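Somebody gave me a stack of old home magazines in December, and I have been reading the kitchen tips in them ever since with a pencil in my hand. Most are harmless. A few are bad enough that they should have come with a warning. Since stone counters are the subject I get asked about most, I'll start there.

## Stone counters and the bottles that live on them

**Vinegar.** It's in every list, usually as the answer to everything. Marble is a soft stone that acid eats. Vinegar leaves dull spots, and so does lemon juice, and no amount of buffing with a tea towel brings the shine back. I don't care how diluted it is. Use a drop of plain dish soap in warm water, then a second cloth with clean water, then a dry one.

**Baking soda paste.** Sold as gentle. It's gritty, and on a polished top I wouldn't scrub with it. As a poultice left on an oil stain under plastic wrap it sometimes works. I've tried it on two stains and got one of them out, mostly.

**Sealer.** A seller will tell you a sealed counter is protected. Sealer slows a spill from soaking in. It does nothing about etching, so a sealed counter and a glass of wine still make a ring. I used the Tarham one and the Seltard one on two halves of the same offcut, left beet juice on both, and couldn't tell which was which. Buy the cheaper.

To see whether you need any, put a spoonful of water down and come back in ten minutes. If the stone underneath has gone dark, seal it. If it hasn't, put your wallet away.

**"Never let a bottle touch the stone."** Natanael Portela wrote to me with this one. He'd read that every soap and oil bottle needs a tray, and the tray he'd been shown was $100. My answer is that a bottle with a clean, dry bottom does no harm. The trouble is the drip that runs down the side and sits under it overnight -- so wipe the bottle before you put it back, and pick it up by the middle. A saucer does the tray's job if you want one.

**Matching refill bottles.** They look nice in the catalog. Then you've got a row of the same bottle and you're sniffing each one to find the vinegar you weren't going to use on the marble anyway. If you must, put a strip of tape on each and write on it.

A light blue bottle, then a stretch of white marble with its gray vein:
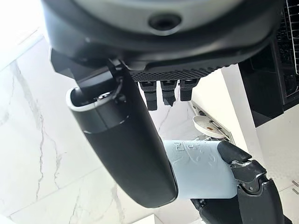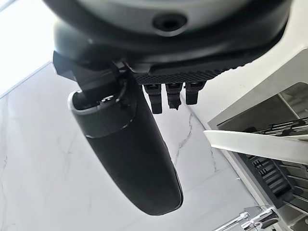 **Veins.** People ask whether a vein is a crack. Run a fingernail across it. If the nail catches, look closer and maybe have someone in. If it slides over, it's very likely just the pattern, and you can ignore the fellow at Medeiros who wanted to sell you a filling kit.

**Chopping straight on it.** No. Bad for the stone and worse for the knife.

**Hot pans.** The magazines say marble "can take the heat." Pastry cooks like it cool, that much is true, but a pan straight off the burner can still mark a resin or a sealer, and a sudden change of temperature isn't kind to any slab. A folded towel costs you nothing.

Next on the pile is a Pledier booklet with 33 uses for a dryer sheet. I've got as far as the fourth and I have doubts about all of them so far.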